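Orlando Correa llega tarde y pide perdón dos veces. Viene de abrir la biblioteca de herramientas de Laten, que este año cumple 9 y sigue en el mismo bajo de siempre, con la persiana a medio subir y una lista de espera para la lijadora.

"Empezamos prestando taladros", cuenta. "Taladros y una escalera. La escalera no volvió." Se ríe. Después llegaron los cursos: soldadura básica, coser cremalleras, arreglar lámparas. Sin examen, sin diploma. El que sabe enseña y el que no, barre — y a la semana siguiente al revés.

¿Quién viene? De todo. Jubilados, chavales del instituto, una enfermera que sale del turno de noche y se pone con la marquetería. "La gente cree que hay que saber algo para entrar. Pues no. Hay que cerrar bien la puerta, eso sí."

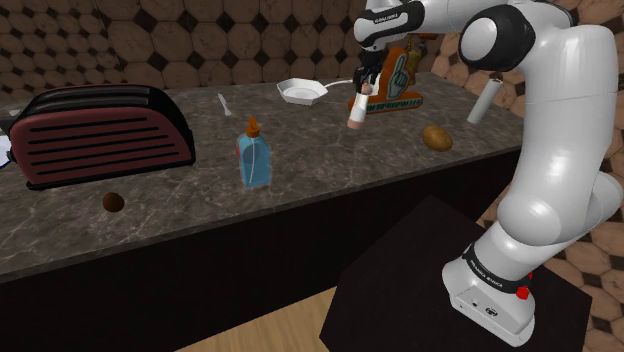
Brazo robótico blanco junto a una encimera oscura, en una imagen generada por ordenador.

El dinero, tema pesado. Correa no se esconde: 3000 euros al año de alquiler, y otro tanto que se va en seguros, luz y discos de corte. Las cuotas cubren una parte. El resto, del mercadillo de julio y de Ernumero, la cooperativa de al lado, que les paga por usar la sala grande por las mañanas. "Si Ernumero se va, tenemos un problema. Ya se lo he dicho a ellos tambien."

Subvención pidieron una vez. Les faltó un papel. No han vuelto a pedirla.

Le pregunto por Otbridge, el taller irlandés con el que se cartean desde hace tiempo. Se anima. Estuvo allí un verano, durmiendo en casa de los Ó Conaill, y volvió con una idea: las noches de reparación abierta. Uno trae lo roto, se sienta, lo desmonta con alguien al lado. Nada de dejarlo en el mostrador y recogerlo el jueves que viene o cuando sea.
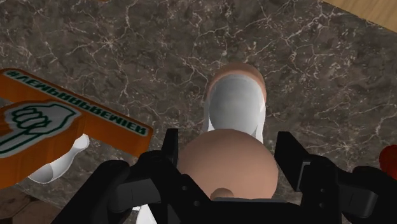
"La primera noche vinieron 21 personas y teníamos sillas para la mitad", dice. "Una tostadora, muchos paraguas, una radio preciosa. La radio no la arreglamos, pero el dueño se fue encantado, sabía por fin lo que tenía dentro." Ahora lo hacen cada mes y hay que apuntarse.

¿Y lo de mudarse? Suspira. Han mirado un local más grande, con patio, pero queda lejos del autobús y a los mayores no les viene bien. De momento se quedan. Quieren cambiar la instalación eléctrica, que va justísima, y poner un banco bajo para quien trabaja sentado.

Suena el móvil, alguien no encuentra la llave del armario de las brocas. "En el cajón, debajo de los guantes", contesta. No está en el cajon. Se levanta, se pone la chaqueta y seguimos hablando por la calle, a paso rápido, hasta la persiana.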